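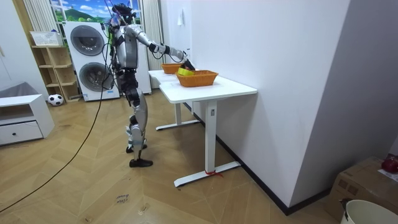

Speaker notes by Po-yen Tseng
Prindby home talks, January 21, 2018

Good evening, and thank you for coming. My talk is 20 minutes and it is about baskets and tables in the laundry room.

First point: two baskets. Look at the tables by the wall. One basket is smaller and stays on the rear table, the larger one is close to the front edge. I like this order. The basket you use most should be the one you reach first. (Wait a little. Let people look.)

Second point: color. Both baskets are orange and woven, and against white tables and a white wall you find them at once. In my own home I had gray boxes for years, and I was always searching for socks.

Third point: the height of the table. Sarla Rathore asked me about this in November. My answer is still the same – measure from the floor to your elbow, then go a bit lower. My table at home is 113 cm and this is too high for folding.

Fourth point: stacked machines. The washer and dryer stand one on the other, so the floor has space for a second table, placed end to end with the first. Ask here: who has a stacked pair at home?

Do not forget to say that a wood floor needs a mat if you carry wet clothes over it.

Questions – ten minutes. The basket list is on the paper near the door.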